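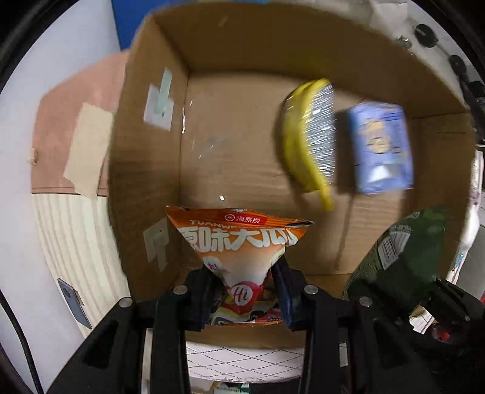 My neighbor's kid can tell you what a certain left back earns in a week, which clinic did his hair, and where his girlfriend buys her candles. Ask him what the left back does when his team loses the ball and he gets a faraway look. He is 15 and he follows soccer all day long. I'm not sure he has sat through a full match since the spring.

I don't blame him. I have looked at what he looks at, and it is very good at its job. I opened a page about that same left back last month to check whether he was naturally a right-footed player (it matters to me, leave me alone) and had to scroll past his net worth, his star sign, his height, his wife's height, his parents' jobs, his dog, and a section called "Is He On Good Terms With His Brother?" which concluded that there was no information available. The footedness came in the last paragraph and was wrong.

Somebody will say the gossip was always there, and it was. I grew up with a magazine that printed a full page every week in which players listed their favorite meal. The answer was steak. In the entire life of that magazine I remember one goalkeeper who said fish, and it followed him around for years. So I won't pretend there was a golden age when supporters discussed only the offside line. But the steak page was one page. You turned it and there was a match report, written by a man who had stood in the rain and wanted you to know it.

What has changed is the proportions. The biography has eaten the player. I sat down one evening with the sports app on my phone, Truvow, which I pay for, and read the front screen from top to bottom. Two items were about something that had taken place on grass. The others concerned a wedding, a boat, a feud conducted entirely by unfollowing, a house with a waterfall in it, and a midfielder's new tattoo, which several experts had been asked to interpret. I read the tattoo one to the end, so put me down as part of the problem.

My own team is Mondurby. If you haven't heard of them, you're in the majority, and the club shop would like to thank you for your patience. We play at a ground that holds more people than have ever wanted to be in it. Our captain is 29 and has been there since he was 16, and there isn't a single page anywhere on the net worth of his wife. I don't know if he has a wife. I know he drops his shoulder before he passes left, that he can't be trusted with a back-pass on a wet night, and that he points at the grass when he's made a mistake, as though the grass had been warned before. I would recognize him from his run at a distance where I couldn't recognize my own brother. That seems to me a fair amount to know about a man.

And it's a kind of knowing that takes time. You get it by going, mostly, and by sitting through the parts where nothing occurs. There are a lot of those. A soccer match is largely made of men jogging into slightly better positions, and if you leave that out you are left with a few goals and a great many haircuts. The short clips do leave it out. Then people come to a real game, where it's zero to zero and it's been zero to zero for 70 minutes, and they think something has broken.

The clubs have worked this out, and their response has been to sell us the haircuts. Mondurby has a media department now. It's bigger than the medical department, which explains a certain amount about our hamstrings. Last season they gave us a behind-the-scenes series in which the players were asked to name the cleanest roommate. They've signed a partnership with Prendia, who make some sort of drink, and before kickoff the big screen shows our center forward being surprised by a can of it. He plays it with real feeling. If he showed that much surprise in the penalty area I'd be worried, but I would at least know he was awake.

I asked at one of those supporters' evenings whether we might see a bit of tactical talk in the videos. Ten minutes with the coach and a whiteboard, say. The man from media was very polite about it. He said that kind of content "doesn't travel." I have thought about that phrase on several long bus rides to away games.

My real quarrel, though, is about the families. A player signed up for some of this. He's well paid at the top level, he has an agent, he can put out a statement with a black-and-white photo. His wife or girlfriend didn't sign anything. She may be a surgeon. She may have a doctorate and run a department, and she'll still be written up as a person who was seen in the stands wearing a coat. Then there will be a price for the coat. I read one of these about a woman who had apparently been a national-level swimmer herself, and that took up half a sentence, between her birthday and her eyebrows.

It's the laziness that gets me more than the nosiness. Half these pages are plainly copied from one another by somebody, or something, in a hurry. Facts drift. A winger I used to follow, at Henao, picked up a second child over the course of one summer purely because of a typing error. It went from site to site, gained a name, and by fall the kid was reported to be enjoying preschool. I would love to know how the winger heard about it.

The defense is always that people click, and people do. People also slow down to look at a car in a ditch, and we don't usually move the ditch closer to the road to help them out. I think readers would take more soccer if more soccer were offered, written by someone who could explain why the right side keeps getting overrun without using the word "transition" like a spell. I'm aware this may be a minority taste. I support Mondurby; I have never had any other kind.

There's a fair objection that I'm being a snob. My wife raised it, over dinner, while I was in the middle of the paragraph about the coat. She came to the game through exactly this stuff. She got interested in a goalkeeper because he'd rescued a donkey, watched him for the donkey's sake, and is now considerably better than I am at spotting when a back line has stopped talking to each other. So there's a road in, and I have to admit it has a donkey on it. But she did have to arrive somewhere. There was a game on the other end, being played in full and shown in full, and people around her willing to talk about it. My worry is about the readers who are kept on the road, going from donkey to donkey.

So I made the neighbor's kid an offer. I had a spare seat for the September game against a side I won't name, since they beat us. He brought his phone and a bag of snacks large enough to have its own seat. For the first stretch he told me things about our right winger's cousin. I let that go. Then somewhere past the half-hour their number eight started drifting over to our side of the field, again and again, and the kid put the phone on his knee and asked why our guy wasn't following him.

I said that was a good question and that the whole stand had been asking it since August. He watched it happen three more times. The third time they scored, and he was on his feet before I was, yelling at a fullback whose salary, for once, he hadn't brought up.

He looked it up on the way home, of course. It's less than you'd think. He felt it was still too much, and I bought him a hot dog.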